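I have a weakness for open days. Give me a paper wristband, a map photocopied until the street names give up, and I will happily spend an afternoon in buildings I would otherwise walk past. In June it was the Plurkska building's turn: four floors of small workshops in a former glove warehouse, with the elevator out of order and the good stuff, naturally, on four.

The first floor belonged to a bookbinder, Vojtěch Procházka, who let visitors fold paper and then quietly refolded it. Mine he put in a separate pile. On two there was coffee, and a raffle for which I bought five tickets and won a jar of buttons. Three was locked, with a note saying "back at 2:15." I passed it at 2:40 and again at 3:30, and the note had not changed its mind.

That left Skasusier, on the top floor, which does artificial flowers for hotels, show homes and other places where somebody forgets to water things. Bernadette Benavides led our group through the stockroom first. There are 3300 stems in it, sorted by color and then by how badly they shed, and she knew the figure because she had just finished the inventory and was still cross. Iker Villanueva, who was on the tour with me and grows real roses, pinched a petal and looked personally insulted by how good it was.

We learned that most fakes give themselves away at the stem, that leaves deserve more money than petals, and that a perfect bouquet looks like a plastic one. Bernadette bends everything a little before it goes in. She bent one of my tulips for me and it improved at once – my own efforts had the posture of a school photo. 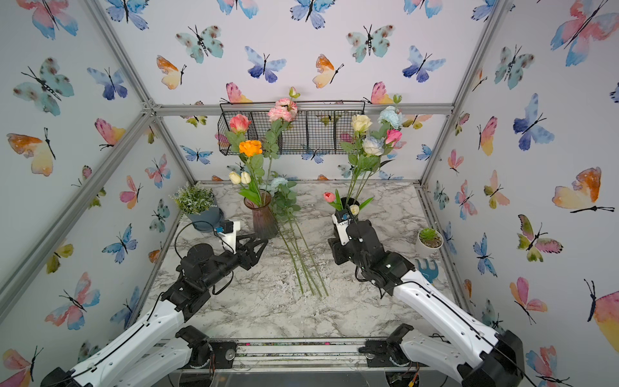

Vases, I had assumed, were the easy part. Bernadette spent longer on them than on the roses, and her view is that a narrow neck does half the arranging for you. I could see the point in the ribbed mauve-brown one, wide at the rim and pinched below it, with two cream-yellow tulips leaning left over their broad leaves as if trying to hear the conversation next door. The orange flower above them I would never have dared put so near a coral-pink rose. It worked, annoyingly. I also liked the loose stems lying on the marble pattern between the two vases, pale blue bloom to the back, bare green ends toward us, like the one guest who hasn't found a chair.

The shop shelf by the stairs had single stems and some ready-made bunches. I bought a hot-pink rose, Iker bought nothing and went back twice to look at the leaves. Then it was 70 steps down to the street with a jar of buttons under one arm. Three was still locked.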